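# The Best Thing at the Open Day Was the Sock Machine
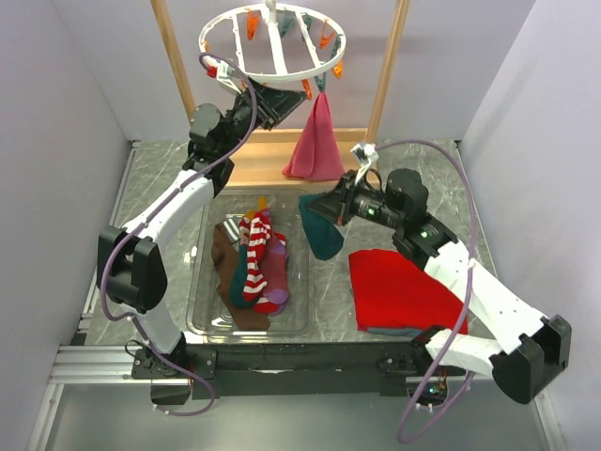 *Two arms, a tray of socks and a round drying hanger at the Urnbridge open day.*

I went to Urnbridge on a Saturday expecting to be impressed by the big stuff. There was a tall palletizing cell by the entrance, a welding bay behind tinted glass, a thing that sorted bolts faster than I could follow. All fine, all very quick. I looked at each of them for a few minutes and moved along with the crowd. Then I got to the Stular bench and stayed there for most of the afternoon, watching two robot arms hang up laundry, and I'd like to argue that it was the most important demonstration in the building.

I know how that sounds! It's laundry. But think about what a sock is, from the point of view of a machine. A bolt has one shape. A sock has as many shapes as there are ways to drop it. It can be half inside another sock, it can be folded so the toe looks like the heel, and the moment you touch it, it turns into a different object. Everything the welding robot knows about its job (where the part is, how stiff it is, what it will look like a second from now) is gone.

And the laundry hadn't been tidied up to make it easy. There were stripes on top of plain socks and plain socks on top of stripes, all heaped in a clear plastic tray, which has a shiny rim that I would guess is no gift to a camera. The hanger was the kind with clothespins dangling from a ring, orange ones and teal ones, and those pins are fiddly even for me. I have one at home, and I swear at it.

The Stular team is part of a small company called Bunent, and they had a sign up saying the bench had been through 1437 attempts before the open day. They had also posted that on a good run it could hang 7 items without help. I loved that they put both numbers on the same card. A lot of booths would have printed the second one and left the first in a drawer.

Watching it is slow. One attempt took 67 seconds by my phone, and it ended with a sock on the tabletop. The man next to me laughed and walked off to see the bolts again. I think he had it backward. The bolt sorter is a solved problem running nicely, and I'm glad it exists, but I learned everything it had to teach me in a minute. At the laundry bench I saw a gripper close on a bit of cloth, lift, sag, stop, and try again from a slightly different side, and I found myself leaning forward as if that would help.

My one complaint is with the organizers. The Rizk hall, where the bench was, is down a back corridor, and the printed map gave it a single line. The talk that went with it was 30 minutes long and overlapped with the drone show, so of course the room was half full. There's another open day in July. Please put the soft stuff near the door next time! Kids would get it right away. Every one of them has been told to deal with a pile of socks.

I went home and hung up my own wash afterward, paying far too much attention to my thumbs.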